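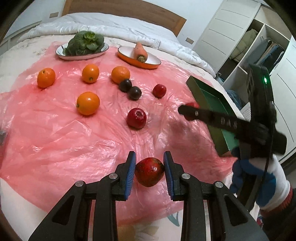
Planning is easy to love and tooling is easy to put off, Dezső Pálfi likes to remind us, and he would hire for tooling first every single time. We have finally listened to him!

Drolside is looking for a **software engineer, perception and tooling**, to join the Skukitz team, ideally starting in May. Skukitz is our software for turning hand-held gripper recordings into something a planner can learn from: which fruit was reached for, where the fingers closed, which tray it was meant for. We have 973 recordings waiting to be sorted, and the scripts we sort them with were written in a hurry (we say this fondly, having written them).

You would spend your days on:

- lining up video and finger-width readings from 2 grippers working side by side
- grasp labeling for round, shiny things that hide behind each other
- a replay viewer our planning people will want to open in the morning

We'd love to meet someone with over 3 years of Python or C++ behind them, though if you got there by an odd road, please write anyway and tell us about it. Robot experience is welcome and can also be picked up from us.

The job is full time, with Monday as our one shared office day. Send a short letter and some code you're fond of to Eftychia Koutsoukos, Drolside hiring desk.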